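The open afternoon at Drarorby, or how I learnt to love a floor sticker

There are two ways to spend a wet afternoon in March when you belong to a safety reading group. One is to read the standard. The other is to get on a coach to Dromholm and look at people who have to work to it. We took the coach, 16 of us, with a driver who plainly thought we were a church outing.

Drarorby sits at the far end of the Agbayani estate, behind a tile warehouse and a place that hires out bouncy castles. We were signed in, given a lanyard, asked to read a sheet, asked to sign to say we had read the sheet, and then read the sheet out loud by Marleny Flores, who runs the floor and has evidently met visitors before. Hair tied back, no reaching over tables, no touching anything that looks as if it has stopped. She said the last one twice. "Stopped and switched off are different words," she said, and somebody at the back wrote it down (all right, it was me).

The work itself is humble. A red arm picks toys and bits of cloth out of a metal bin and deals with a set of boxes with round holes in them. Toddlers do this for nothing. The arm does it so that the people at Drarorby can argue about how it ought to be done, and the arguing is the part we had come for.

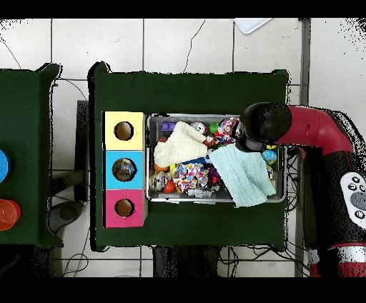
Marleny's first rule is that the bin gets mixed between runs and nobody is allowed to tidy it. She said new starters always tidy it. They line the balls up, they fold the cloths, and then they wonder why the results look so splendid. The house rule is a written mixing procedure, half a page long, which ends with the instruction to walk away. I have worked in offices that could have used it.

The second rule is about cloth. Fabric is the awkward customer, she explained, as it hides things, snags on things and never lies the same way twice, so every run sheet has to say which cloths were in. If a cloth goes missing from the sheet, the run is thrown out, however well it went. One of our party asked whether that wasn't a bit harsh. Marleny said she had thrown out 45 runs in one month over a missing line of handwriting and had slept very well.

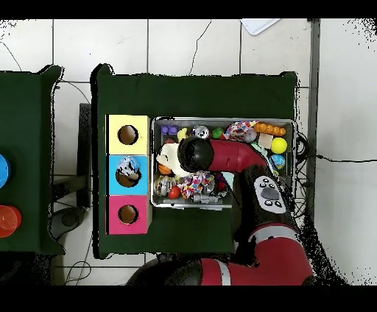

The arm over the tray, with the sorter box to its left.

We then had the talk on speed. I had expected graphs and there were graphs. The short version is that Drarorby has two speeds, one for when people may be near the table and one for when they may not, and the changeover needs a key that lives on a hook in another room. There is no third speed for when you are in a hurry. I asked who had decided the key should be such a walk away and was told that the walk was the decision.

What struck me most was how little of their rule book concerns the arm. There's a page on it. The remaining pages are about us: where to stand, who may speak to the operator during a run (one person, named on the board), what to do if you drop something. If you drop something, by the way, you leave it there and say so. A chap from our group dropped his pen within four minutes of hearing this and bent straight down to get it. The run was halted, the time was noted, and he was thanked, with terrible politeness, for the demonstration.

Cables got a section of their own and some lively discussion. The Drarorby line is that every cable should be listed and checked before the first run of the day, and that the check is done by somebody other than whoever plugged them in. Our own people were split on whether the floor ought to be clear altogether. I thought there was a fair argument for it. Marleny thought so too, and said it was on her list, in the tone in which I say the same about my gutters.

Tea was at half past three. It was served in a corridor, there being a rule about tea. 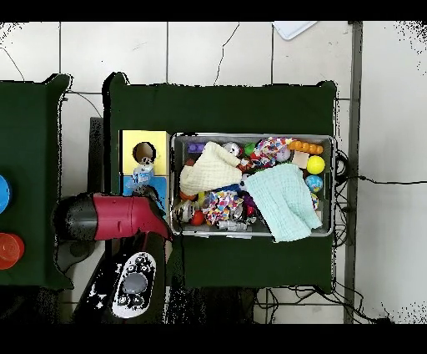

Tray, cloths and box, with the arm on the box side of the table.

After tea we were shown the log, which I enjoyed more than I would admit at a dinner party. They have 2,000 entries so far and they read all of the bad ones aloud at a monthly meeting. Each one has a box for what happened and a separate box for what you think happened, and you are not allowed to fill in the second until somebody else has read the first. It slows everything down and causes grumbling. I'm pinching it for our own place the minute I can get it past Drultley, who do our forms and charge by the box.

The weak spot, to my mind, was the visitor line. It is a strip of yellow stickers on the floor, and by the second talk most of us had drifted over it, me included, in order to see better. A line people cross without noticing is a decoration. I put this on the feedback card. Marleny read it while I was still holding the pen and asked what I would do instead, and I said a rail, and she said a rail costs 500 pounds and would I like to pay for it. I said I would raise it with the group. I have now raised it with the group.

A few practical notes for anyone going on the next one. Flat shoes, as you'll be standing for most of it. Bring your own pen and keep hold of it. Parking is shared with the bouncy castle people, who load up from two o'clock and take no prisoners. Ask to see the log even if it isn't offered, and ask about the key. The coach back leaves at five sharp and the driver does have a rule about that.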